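About Kevley

Kevley reviews automated work cells against the rules they claim to follow. We are a small office in Remdale and we don't build, sell or lease robots. We read the paperwork, then we stand next to the machine and see whether the two agree. Often they don't.

Most of us came from plants where the binder on the shelf was thick and the guard door was held open with a zip tie. A standard is only a document until someone on the night shift has to live with it. We have seen risk assessments copied from one cell to another with the old cell's name still in the header. We have seen "collaborative" printed on a spec sheet as if that settled the matter.

A Kireck review, as we call our method, has 13 checks. It takes 2 days on site and covers reach, grip force, stopping distance, pinch points, and what the operator does when a part jams. We look at the part as well as the arm: its curves, its ridges, where a screw insert sits, where a finger could get caught. Sheets that say "plastic part, various" get sent back.

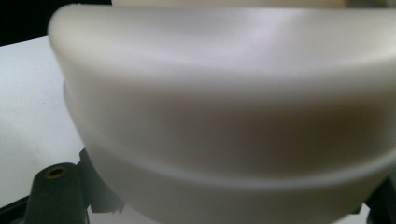

Pacheco objects that all this checking slows a line down and that good operators know what is safe without a form. We hear that a lot, and we half agree about the operators. They usually do know. The trouble is that what they know rarely gets into the procedure, and the next hire gets the procedure.

We have finished around 400 reviews and turned down a fair number of jobs, mostly from people who wanted a signature by Friday's shipment or some other deadline of their own making. We don't issue badges or seals – you get a written report with the failures listed first.

There are 3 of us doing site work. Our checklist is revised every May, and old versions stay available on request, including the ones we got wrong.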